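2. Planning and buying the equipment

Read this section before you place an order. The budget in the Soylu office must be agreed first, as the parts from Lukon can not be returned after the box is opened.

2.1 What to order

1. Decide if you need one arm or two. For the tasks in Part 7 of this manual, two arms on one common rail are necessary.

2. Order the arms and the grippers together. The Gumden price list shows 1,169 for the arm without gripper, and many customers notice this too late.

3. Order one mounting plate for each arm.

4. Put money aside for cables. Please plan 2 spare cables per arm.

Note: The Zustus rail is delivered in one piece. Measure your door and your staircase before you confirm the delivery.

2.2 Space and enclosure

5. Plan walls on three sides of the floor and leave the rail side open for service. Light grey walls are a good choice, also for the lamps you will buy later.

6. Include in the budget a small collection of objects for the trials. They should be different in shape and in surface: a metal spring toy, small figures, a microphone, something large such as a music stand. Second-hand objects are fully sufficient.

Caution: Do not buy objects of glass. The repair of a scratched floor is not covered by the service contract.

7. Before you sign the order, compare your drawing with a complete cell. Check that both grippers can come to the middle of the floor and that the large objects have their place at the back. 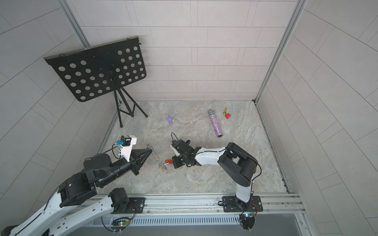
2.3 Running costs

8. Calculate the service visits for the first year. More than two visits are normal when the staff is new.

9. Add the finger sets for the grippers. Delivery in August takes longer, so order them before the summer.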